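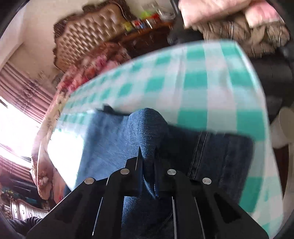
Jeans and a checked cloth.

Folding at home: common questions

Do I need a special table to fold jeans?
No. Any clear surface wider than the waistband will do.

Can I fold on a plastic tablecloth?
Fabric slides more on a glossy cover, so press with your palm as you go. Smooth the cover before you start. Long creases like the ones on the left of this round table can leave your cloth uneven. Lay the piece out in a rough rectangle first, then square the edges.

Page by Hatice Ağca. Updated Jun 4, 2021.
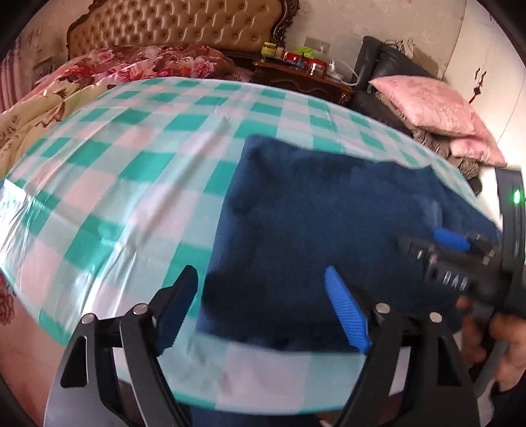

Dark fabrics show lint, so wipe the table before you put them down. Navy on a pale or checkered cover, as on this one, is easy to line up by its straight side.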